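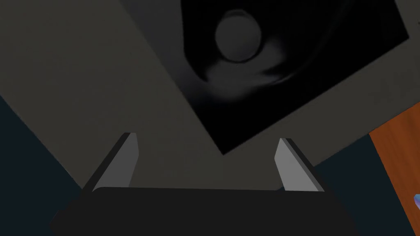

Reading time: 2 minutes

Husow, 14 April 2019. The company Vinwood opened its doors to visitors for one afternoon, and 172 people came to see how its robots learn to work with household objects. It was the first open day in the new building on Yakubu Street.

The program had three parts. In the first room the visitors could watch the simulator on a big screen. A gripper with two fingers moves there in a computer-made room, above a gray surface, and the staff can change the objects and the light between one attempt and the next. The engineers explained that every new task is tried in this way before a real arm is allowed to do it. Many questions were about time. One attempt in the simulator takes 11 seconds, and it can be repeated during the whole night without a person present.

In the second room a real arm stood behind a glass wall. The children were permitted to choose which object it should lift next, and the line for this was the longest of the day. The third part was a short talk about Fodov, the software that Vinwood uses to plan the movements of the arm. The talk was given two times, as the seats were not enough for everybody at the first one.

Several visitors asked if the robots will soon be sold for private homes. The company answered that this is not planned at the moment. Its customers are small workshops and two hospitals in the region, where the arms sort and carry light things.

The next open day will take place in July. Entrance is free, but the number of places is limited to 273 and it is necessary to register before. Registration is possible at the front desk in Husow or by telephone. Groups from schools are asked to write to the company in advance, so that a separate hour can be arranged for them.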